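Filed under: Workshop notes, Machine learning

Search this blog
Go

A second week of collecting

March 19, 2018

We are up to 131 recorded runs on the bag task. The plan was to have more than that by now, but the first batch had to be thrown out. The clock on the wrist camera drifted against the joint readings, and by the end of a session the pictures were well behind the arm. I only caught it when I played one back slowly. Those 43 runs are still on the disk in case somebody wants to try lining them up again. It won't be me.

The task is simple to describe. A plastic bag lies over something, and the arm has to take hold of the bag and lift it off without dragging the thing underneath along with it. I steer the arm by hand for each run and Drirari, our logging program, saves the camera picture and the positions of the joints. Later the learning code gets all of it and tries to copy what I did. Dindance, the older version of that code, wanted every run cut to the same length. The new one doesn't, so I have stopped rushing.

What takes the time is the resetting. A run might be over in 24 seconds, then I have to put the bag back in some new way, write down which object is under it, and move the arm to its starting pose. If I'm lazy about it the bag ends up in much the same shape every time and the runs are worth very little. I now keep a short list of ways to drape it and work down the list.

I also started keeping my mistakes. If the fingers close on nothing and I go back for a second try, the whole run stays in, with a note. Hallgrímsson, our first trained model, had only ever been shown clean grabs. When it missed, it would carry on lifting with nothing in its fingers, all the way to the top.

Light is the other thing I have been changing on purpose. Most of the early runs were done in the evening under the ceiling lamp, so this week I have worked by the window at Bridamside during the day.
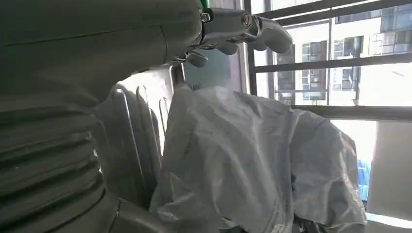 White plastic is hard for the camera when the sun is out. The folds wash out and the edge of the bag is easy to lose. I could turn the exposure down, but then the evening runs would look wrong, so for now it stays fixed and I write the time of day in the notes.

I do about 5 runs and then check the last one before going on. It is slow, but I would sooner lose a handful than another whole batch. If the pace holds there should be enough to train on by May. The next job is a script that compares the two clocks at the start of each session and refuses to record if they disagree.

Print this post | E-mail this post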